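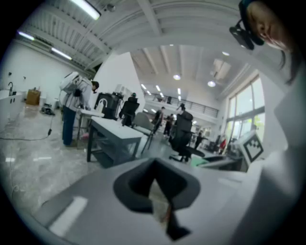 Barreto, the workshop landlord, has opened lettings on its second building at Werkiten, with space for small firms that make, mend or finish goods by hand. The building has been refitted over the winter and is let by the bench, by the bay or by the half floor. It follows the open-plan pattern Barreto prefers for shared work: a large, bright room with a white interior, long fluorescent tube lights and the ceiling beams left exposed. Tenants share one goods entrance and one loading area, and each has a lockable store.

Applications opened in February and the first tenancies begin in the spring. Barreto received 200 enquiries before the building was advertised, most of them from one- and two-person businesses working from garages or spare rooms.

The building provides 1,676 square metres of floor space. Of this, 1,588 square metres is available to let and the rest is taken up by stairs, toilets, a small kitchen and the plant room. There are 40 benches on offer in the first round. Larger bays will be released once the bench lettings are complete.

Rents include heating, water, building insurance and waste collection. Electricity is metered separately for bays and half floors, and is included in the rent for single benches. The shortest agreement is three months. Tenants who want to leave must give one month's notice in writing, and deposits are returned within 14 days of the keys being handed back.

Two businesses have already signed. Cakora, which repairs and re-covers dining chairs, will move from its present premises and take a half floor. Vimow, a maker of cycle bags and saddle covers, has taken three benches and a store — its first space outside the owner's home.

"We were turning work away because we had nowhere to put the chairs," said a spokesperson for Cakora. "The new space lets us take on full sets again, and we can get a van to the door."

Spray painting, hot metalwork and the storage of fuel are not allowed in the building. Woodworking machines may be used between 8am and 6pm provided they are connected to the extraction system. Quiet work can be carried on at any hour, and tenants have their own entry fobs.

Viewings are by appointment and last half an hour. Applicants should bring a short note of the work they do, the tools they plan to bring and the size of the largest item they need to move in or out. The goods lift takes standard pallets only.

Application forms can be collected from the site office at Werkiten or requested by post.

Issued by Barreto, March 2, 2024

Notes to editors

Barreto lets and manages workshop space for small businesses. Its first building at Werkiten is fully let and has a waiting list.

Floor areas are internal measurements taken after the refit.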